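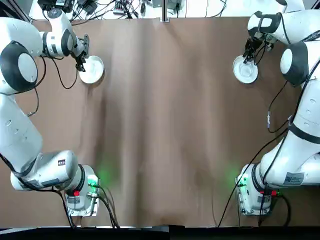

The Hallow ran on gas, and the company wanted everyone to know it. There was a leaf painted on the door. There was a second, larger leaf on the trailer, in case you had driven past the first one thinking about lunch.

Dunphy had been given the keys in March, along with a fleece vest and a binder. The binder promised 300 miles to a tank. Dunphy had hauled new cars for long enough to know that binders were written by people who went home at five.

"Where do I fill it?" he asked.

"Wukik," said the dispatcher.

"And after Wukik?"

She turned the map over, as if the other side might help.

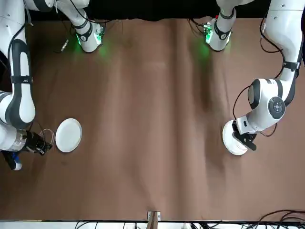 Two arms over a brown covering.

He left with eight Sumeo hatchbacks on the back, all of them beige. The climb to Bravo took 12 miles of second-lane patience, and a school bus passed him on the grade. A child waved. Dunphy pointed at the leaf.

At Wukik the pump was behind a feed store, and the man who ran it was asleep in a Sumeo of his own, also beige.

"You're the gas truck," the man said, once he'd found his glasses. "I figured they made you up."

"How often do you get one?"

"Counting you?"
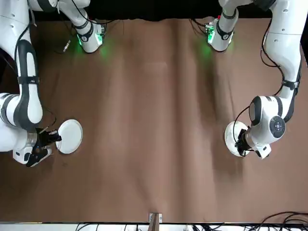 By Eusebio Arroyo
14 September 2019

The fill took most of an hour. Dunphy ate a sandwich and signed for 744 dollars of something he couldn't see. Then he called the dispatcher and told her the pilot project was going beautifully, and could she please mail him a map.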